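Como calibrar uma balança de bancada com massas-padrão

Procedimento para balanças eletrônicas de bancada com capacidade até 7 kg 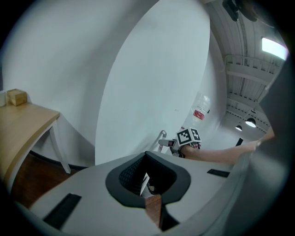 A calibração periódica verifica se a indicação da balança corresponde à massa colocada sobre o prato, dentro da tolerância definida para o uso. Convém distinguir dois termos que muitos manuais confundem. Calibrar é comparar a indicação com um padrão conhecido e registrar a diferença. Ajustar é alterar a resposta do instrumento para reduzir essa diferença. O ajuste é sempre seguido de nova calibração; a calibração pode terminar sem nenhum ajuste.

As instruções foram redigidas para o modelo Rako de prato quadrado, mas aplicam-se a qualquer balança com função de ajuste externo. Os nomes das teclas variam conforme o fabricante.

Material necessário

Jogo de massas-padrão com certificado válido
Pinça ou luvas sem pó
Pincel macio e pano que não solte fiapos
Nível de bolha, caso a balança não tenha um integrado
Termômetro ambiente
Ficha de registro

As massas devem cobrir pelo menos o ponto médio e o limite superior da faixa de trabalho. Em uma balança usada só para pesagens até 2 kg, não há vantagem em documentar apenas o ponto de 7 kg: o erro nessa região diz pouco sobre o comportamento na faixa baixa.

Preparação do local

A bancada deve ser rígida e não pode encostar em equipamentos com motor. Desligue ventiladores e feche saídas de ar direcionadas ao prato. Evite luz solar direta sobre o instrumento, que aquece a célula de carga de maneira desigual e produz deriva lenta na leitura.

Ligue a balança e deixe-a estabilizar por 32 minutos com o prato vazio. As massas-padrão devem permanecer na mesma sala durante esse período, fora do estojo. Anote a temperatura no início e no fim do trabalho. Se a diferença passar de 2 °C, descarte a série e recomece.

Nivelamento

Gire os pés reguláveis até que a bolha fique no centro do círculo. Trabalhe primeiro com os dois pés dianteiros e só depois com os traseiros. Com o nivelamento concluído, pressione levemente cada canto da base – se houver balanço, um dos pés está sem apoio.

Limpeza do prato

Retire o prato e passe o pincel no suporte central. Resíduos entre o prato e o suporte são causa frequente de retorno incorreto ao zero. Não use ar comprimido: a pressão pode danificar a célula de carga. Recoloque o prato, verifique se assentou por completo e aguarde a indicação zero.

Verificação inicial

1. Carregue a balança com uma massa próxima da capacidade máxima e retire-a. Repita duas vezes, sem registrar os valores.
2. Zere a indicação.
3. Coloque a massa de menor valor no centro do prato.
4. Aguarde o símbolo de estabilidade e anote a leitura.
5. Retire a massa e anote o retorno ao zero.
6. Repita com as demais massas, em ordem crescente e depois decrescente.

A diferença entre a leitura de subida e a de descida, para a mesma carga, é a histerese. Valores superiores a duas divisões indicam, em geral, atrito mecânico ou sobrecarga anterior.

Teste de excentricidade

Use uma massa próxima de um terço da capacidade. Pese-a no centro e depois em cada um dos quatro quadrantes, sempre na mesma sequência. Calcule a diferença entre cada posição e o centro. Erro concentrado em um único quadrante costuma ter origem no nivelamento ou em um batente mal regulado. O ajuste de sensibilidade não corrige esse defeito.

Ajuste externo

Execute o ajuste apenas se os erros da verificação inicial excederem a tolerância. Com o prato vazio, mantenha a tecla CAL pressionada até que o visor mostre o valor da massa solicitada. Coloque exatamente essa massa e não toque na bancada enquanto o valor piscar. Quando a indicação ficar fixa, retire a massa e espere o zero. Alguns aparelhos pedem um segundo ponto – siga a sequência até o visor voltar ao modo de pesagem.

Repita então toda a verificação inicial e registre os resultados em uma nova linha da ficha, sem apagar os anteriores. O histórico antes do ajuste permite avaliar a deriva e definir o intervalo até a próxima calibração.

Registro

A ficha deve conter a identificação da balança, o número do certificado das massas, as temperaturas, todas as leituras e o nome do responsável. Leituras repetidas são anotadas individualmente; a média pode ser calculada depois.

Problemas comuns

Leitura que não estabiliza: corrente de ar, vibração ou carga eletrostática em recipientes plásticos. Umidade relativa próxima de 55% reduz o último efeito.

Mensagem de erro durante o ajuste: massa diferente da solicitada ou prato carregado no início da sequência.

Zero que se desloca após cada pesagem: sujeira sob o prato ou aquecimento insuficiente.

Texto: Sevim Oral. Revisão técnica: Bram Willems. Atualizado em 9 de julho de 2024.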